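What I carry in September

Every September I walk the old road to Kostomar, 18 kilometers with one steep part in the middle. My first year I carried too much food and no bandage, and my heel was open before noon. A woman at the spring gave me tape and did not want money for it.

Since then I pack the small medicines first, and the bread after. I also start at 6, while the road is still in shadow.
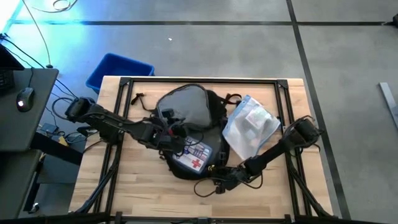 Posted by Donnie Innes in Walking | 40 comments

The bus back leaves from the lower square, and you pay the driver in coins.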